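Learning to cook in the room I have

Postbridge, Thursday, August 27, 2026

When I rented this place in November, the landlady wrote in her message that the kitchen was "compact". I looked the word up in my dictionary and it said "neatly packed". The kitchen is a sink, two hot plates and a board the size of a magazine. My room is on the other side of the door, and I have come to think of both as one kitchen.

I never cooked at home. My mother did not like anybody near her stove, and afterwards I lived for four years in a hostel in Dikthorpe where we ate in the canteen. So I learned at the age of 26, from library books and from my colleague Hema Rai, who answers my messages even when the question is how long to boil an egg.

The first weeks were expensive. I bought things because they looked nice in the shop, and then they became soft in the fridge. Now I go to the market on my way back from work and put everything out where I can see it before I decide what to eat. It is slow, but I throw away much less — my bin can confirm this.

Carrots and dark leaves are what I buy most. The leaves need a lot of washing, and they shrink so much in the pan that the first time I thought I had done something wrong.

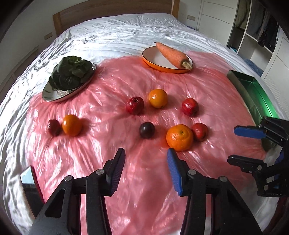
What I can cook now

Lentil soup, with carrot in it. Fried greens with garlic. Rice, but only in the small pot, the big one burns it. A kind of omelette which Mohammed-Awal Kwofie from downstairs calls "the accident", although he has eaten it more than once.

I still cannot make bread. I tried with the little oven I bought second-hand, and after 22 minutes it was black on the outside and wet in the middle. Hema says the oven is too hot and I say the recipe is wrong. We have not settled it.

Next month I want to try dumplings. The dough must rest under a cloth for an hour, and I have already bought the flour.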